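Holding Moisture: A Textile Conservator on Laundering at Low Humidity

Veronika Schnyder has spent 13 years measuring what water does to cloth. Her laboratory in Sandum occupies one floor of a former dye works, and most of the work done there concerns a single variable: how much moisture a fabric retains after it has been put away.

"People ask about detergent," she said. "Detergent is a small term in the equation. Regain is the large one."

Regain is the weight of water a fiber takes up from the air, expressed against its dry weight. Wool takes up more than cotton, and cotton takes up far more than polyester. A blended garment behaves unevenly, with one yarn swelling while its neighbor does not, and Schnyder attributes most seam puckering to that difference.

Her current study, run with Benedikt Lammers at Guvelside, follows 600 fabric samples through repeated washing and storage. Each sample is dried on a line, conditioned, weighed and folded. The interval between drying and folding is the part she finds most often neglected at home.

"A shirt feels dry at the surface well before the seam is dry," she said. "The seam has several layers and the thread is packed tightly. If you fold at that point, you have stored the water."

Lammers, who handles the weighing, uses a waiting period of six hours for light cottons and 13 for heavier cloth. He was reluctant to offer these as household rules. "They are for our room at our temperature," he said. "In Plultcombe, near the water, I would wait longer."

Both advise against closed plastic bins for natural fibers. Schnyder prefers open-sided storage — anything with a lattice or slats — and leaves a gap between the stack and the wall. Heavy bedspreads she airs over a rail for a day before they go back on the shelf.
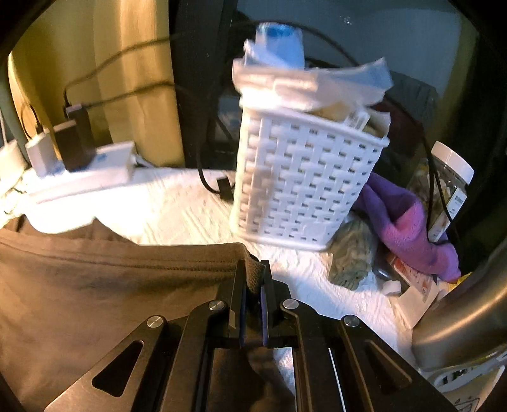
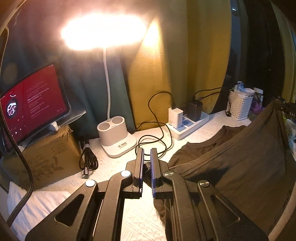

Photos: Svenja Janssen

On fabric softener, Schnyder was brief. It coats the fiber, slows absorption and shortens the useful life of towels. She does not own any.

The second phase of the study begins in September and adds linen. Lammers expects the results to be harder to read, as linen creases along the fold and the crease itself changes how the yarn dries. "We will need a second balance," he said. "I have asked for one."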